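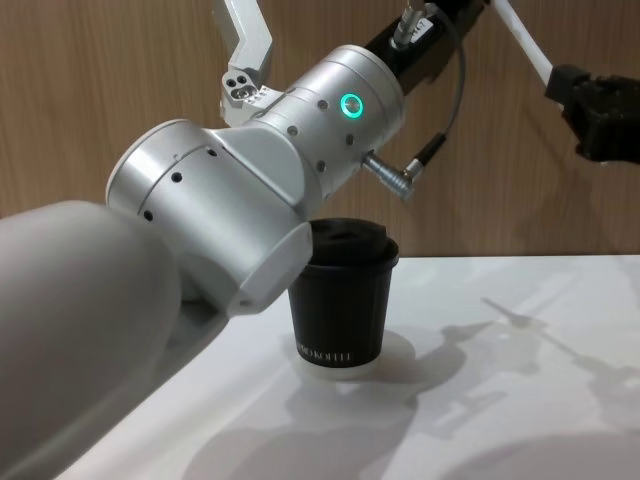

Teaching Two Arms at a Coffee Counter

Nouhaila Ait Brahim has spent most of the past year recording demonstrations. She leads task programming at Vendari, a small integrator that builds two-arm serving cells for lobbies and office floors, and her days are divided between guiding arms through motions and deciding which of those recordings are good enough to keep. We talked on 13 Jul 2020, mostly on the subject of cups.

Vendari uses two methods to show a task. In the first, the operator switches an arm into a compliant mode, takes hold of it near the wrist and moves it through the motion while the controller logs joint positions. In the second, the operator sits at a separate station with a pair of handheld controllers and drives both arms remotely, watching through cameras. Ait Brahim started with the first and still prefers it for single-arm work.

"When your hand is on the arm you feel the contact," she said. "You know you touched the lid before anything shows up in the force data. With the remote station you find out from the plot, and by then the cup has moved."

The drawback of hand guiding is that a person has two hands and each arm needs at least one of them. Guiding a six-joint arm with one hand gives poor control of orientation. The tool point may follow the intended path while the elbow drifts, and elbow position matters on a counter where both arms work over the same cup. Ait Brahim described an early recording in which the gripper path was clean and the elbow swept through the place where a finished drink would be standing.

"The playback was correct. It did exactly what I showed it. I had been looking at the gripper the whole time, and the middle of the arm was down by the lid."

Her fix was procedural. Every demonstration now starts from a posture with the elbow in a defined region, and the recording software stops logging if a joint leaves its band. Operators disliked this at first. The stop is abrupt, and the take has to be thrown out.

For two-arm tasks the team moved to the remote station, which Sebastião Caldeira set up. He came to Vendari from packaging lines and handles the control side. The station maps the motion of each handheld controller to the motion of the corresponding gripper, with a scale factor the operator can change with a thumb switch. At full scale, ten centimeters of hand travel gives ten centimeters of gripper travel. For lid work they drop it to a quarter.

"People want full scale because it feels natural," Caldeira said. "Then they try to set a lid down and their own tremor goes straight into the lid. At quarter scale the tremor is still there, but the rim can absorb it."

He also rejected a feature that several customers ask for, in which the remote arm mirrors the operator's whole arm, shoulder to wrist. The proportions are wrong, he said, and the operator ends up twisting to satisfy a robot elbow that does not bend where a human one does. The current version controls only the gripper pose. A solver picks the elbow angle and is penalized for coming near the tabletop or the other arm.

The cups themselves take up a surprising amount of the project. A paper cup deforms under grip, tapers toward the bottom and changes weight depending on the fill. Black cups with black lids gave the first depth camera trouble, and the seam between cup and lid was often lost altogether. The team stopped trying to locate the seam and now works from the position of the base the cup stands on, which is fixed to the counter and does not change between takes.

"If you know where the base is, you know where the cup is to within a couple of millimeters," Ait Brahim said. "That is enough for the approach. The last part is by contact."

The last part is also where most demonstrations fail review. A take is accepted only if the gripper closes without shifting the cup, the lift is vertical for the first stretch, and neither arm pauses while carrying. Pauses are a particular problem in remote recordings. Operators stop to check a second camera view, and the trained motion reproduces the stop. Of the 92 takes recorded for the handoff task last October, 17 passed.

I asked whether that ratio was discouraging.

"It was lower on the task before it," she said. "And the rejected ones are useful for testing the filter. We look at them more than at the good ones."

The filter is a script that trims the idle time at each end of a take, checks joint speeds against a limit and flags any interval in which both grippers are nearly still. It does not remove the pauses. Caldeira tried that in an earlier version and found that cutting a pause out of the middle of a motion left a jump in velocity at the join. Smoothing the jump moved the path enough to clip the cup. Flagged takes now go back to the operator, who records them again from the start.

Training an operator takes four sessions. The first is hand guiding only, with an empty cup, and no data is kept. The second repeats the same motion from the remote station at quarter scale, so the trainee can compare what the hands learned with what the cameras show. The third adds the second arm. The fourth uses filled cups, with cold water, and ends with a short review in which the trainee grades their own takes before seeing the script's output.

Caldeira considers the grading the most informative part. Trainees tend to pass a take that ended well even if the approach was poor. "They remember the cup arriving," he said. "I ask them to cover the last two seconds of the plot and grade the rest."

There is some disagreement between the two about where the work should go next. Ait Brahim would like a handle with its own force sensor, mounted at the wrist, so that the force of the operator's hand can be separated from the force of the contact. At present both arrive in the same signal during hand guiding. Caldeira thinks the money is better spent on force feedback at the remote station, which would let one person demonstrate a two-arm task and still feel the lid.

"She wants better data from one arm and I want worse data from two," he said. Ait Brahim did not accept this summary. Her objection is to latency: the feedback devices she has tried lag enough that the operator pushes, feels nothing, pushes harder, and then feels both pushes together.

For now they are keeping both methods. Approach and grasp are shown by hand, one arm at a time, and the handoff is shown remotely. The two recordings are joined at a fixed posture above the base, with both arms at rest. The next task on the list is putting a sleeve on a cup, and the operators have asked for a stiffer cup to practice with.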